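Culby Snack Corner – questions we keep getting
Updated 2022-03-05

Do I have to book a table?
No. Walk in, sit down. Groups over six, send us a message first so we can push tables together.

Can I bring my own food?
Fruit, packaged snacks, drinks with a lid – all fine. No hot meals please, the smell hangs around till closing.

Do you have plates?
Yes, small clear glass ones, on the shelf by the sink. Take one, rinse it after, put it back. Please dont put fruit straight on the table tops. Berry juice and pale marble pattern, you can guess.

What's the best way to serve berries?
Wash right before eating, not the night before. Shake them off, pat with a paper towel. Small pile in the middle of the plate so they don't roll over the rim. If there's more than one person at the table, put the plate where both can reach.
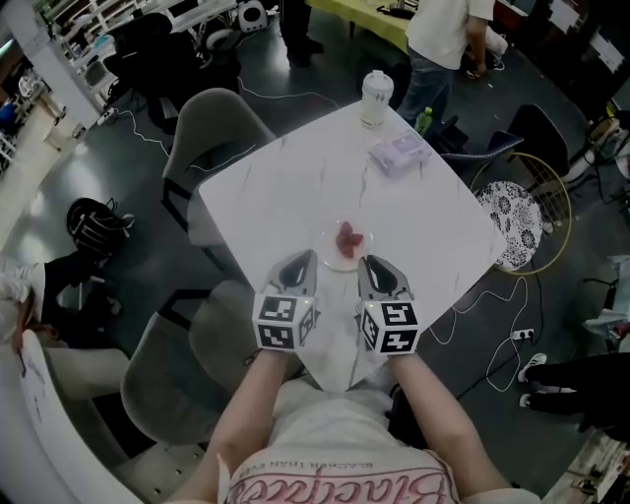

Drinks go further back, toward the far corner, away from elbows. Same for wrappers and anything you haven't opened yet. Keeps the front half of the table clear for the fruit.

Something spilled. Now what?
Damp cloth, then a dry one. Cloths are in the drawer marked Pliltis (old label, ignore it). No scrubbing pads on the tables. Red stain still there after that? Tell whoever's at the counter, we have a paste for it.

And if it's on the gray chairs?
Blot, don't rub. Cold water only. Then tell us.

Can I leave leftovers in the fridge?
Overnight, yes. Name on it. Cut fruit gets thrown out at 7 the next morning, no exceptions, even if it looks ok.

Are the cups recyclable?
Depends on the cup. Check the bottom. Lid comes off first, pour the rest of the drink in the sink, not the bin – the bags leak.

How long can I stay?
Two hours when it's busy. Otherwise stay.

Can I rent the whole room?
From June, yes. Up to 14 people. Prices arent settled yet, ask Yupin Sombatkul at the Correia street door or write to her through the contact form.

Is there parking?
Behind the Illow building. Fills up early.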